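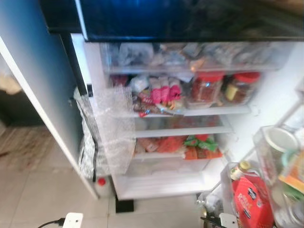 Bags on top, snacks and the two red-lidded jars underneath.

24/10/2025

I keep getting told that I could save $405 a year by organizing my fridge. I have now heard that number from an app, from a newsletter and from my cousin, who got it from the same newsletter. I've never been able to find out where it comes from. Dinora, which is the app, puts it on the first screen in big green letters and then asks for your email address. There's a little star next to it. I followed the star and it took me to a page about how your savings may vary.

Fine. Mine certainly varied.

I should say that I'm not against a tidy fridge. I grew up in a house where the butter had a place and you heard about it if you put it somewhere else. What I don't trust is the idea that a tidy fridge is a kind of investment, and that people who buy too much lettuce would stop buying too much lettuce if only they had the right bins. So back in February I did the seven day reset that Dinora offers, the free one, and I've been meaning to write it up ever since. Part of the delay is that I wanted to see if any of it stuck.

You start by taking everything out. Then you put it in "zones." The zones are Eat Now, Eat Soon, Staples and Treats, and I had trouble right away, as I don't know what a jar of pickles is. It's been open since summer and will outlive the appliance. Is that a staple? The app wanted me to type in a date for it. I made one up. I made up a lot of dates that evening, and from then on the app sent me very confident messages based on them.

Day three was containers. This is where the whole thing gets a bit clearer, if you have a suspicious mind. You're told that seeing your food is the key, that plastic bags are where food goes to be forgotten, and that matching clear boxes solve it. Then there's a link to the boxes. They're made by Skamum and they're nice boxes, I've got no complaint about the boxes. A starter set was $80. I'd have to believe in the $405 pretty hard to feel good about that, and I'd also have to believe that I throw out food on account of not seeing it. I don't. I throw out food that I saw every single day. I looked right at that cabbage. We had an understanding.

That's my main problem with this kind of advice. It treats waste as an information problem. In my house waste is mostly an optimism problem. I buy fish on the assumption that tomorrow I'll be a person who cooks fish. I buy a big bag of spinach because the small bag seems like an insult. Then I work late, we eat toast, and the spinach goes to that black liquid stage in the corner. You can put a label on it with the date in lovely handwriting and it'll turn to liquid behind the label.

The app also likes the 80/20 rule, as everything does now. Supposedly 20 percent of what you buy makes up 80 percent of what you waste. No source on this one either, and no star. I have a feeling you could put any two things on either side of that rule and people would nod. It did make me look harder at what we threw out, I'll give it that. Bread was the big one, and herbs. Herbs are sold in bunches sized for a restaurant and I refuse to take the blame for that.

And then there are the dates on the packages, which is the part I wish these programs would spend time on. "Best by" isn't "use by," and neither one is always about safety. A lot of it is the maker's guess at when the crackers will be less crisp. Dinora turned every one of those dates into a red alert. It told me to get rid of yogurt that smelled fine, looked fine and tasted fine, and I ate it over the next several days and am still here to complain. If I'd done what I was told I'd have thrown out more food during the reset than I do in an ordinary week. I don't see how that gets me to $405.
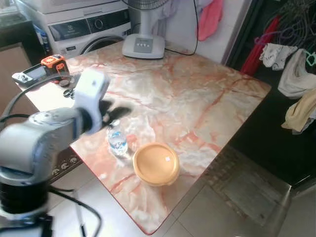

Jouko Karppinen read a draft of all this and objected that I was being unfair, that the money was never the point for him, and that he'd kept the zones going for months and it had stopped the arguments in his kitchen about who was supposed to eat what. He also thinks I went in wanting it to fail.

He may be right about that last bit. I did go in with my arms folded. And stopping arguments is worth something, maybe more than $405, though I notice the app doesn't promise that and I notice he already had boxes.

My answer to him was that the zones probably work for a household where several people open the same door and nobody's told anyone anything. An Eat Now shelf is basically a note to the others. With two of us, one of whom does all the shopping, it's a note to myself, and I'm very good at ignoring those. He said that was a me problem. We left it there.

What did stick, then. I moved the milk off the door, since the door gets warm every time it's opened, and my mother had been telling me that for decades free of charge. I freeze half the loaf when I get home. I stopped buying fish on any day when I don't plan to cook it that same night – this has meant, so far, almost no fish. And I let the app lapse when the trial ran out. It still writes to me. Last week it told me that my pickles had expired and asked if I'd like to log them as wasted.

The boxes I never bought. Oľga Ďurica offered me some of her old ones, lids missing, and I took them, and they're in the cabinet over the stove holding batteries and rubber bands. Very easy to see what's in them, I have to admit.

If anyone knows where the $405 comes from, please leave a comment with a link. I mean a link to the thing itself, with how they worked it out, and who paid for it. I've had two people send me the newsletter already.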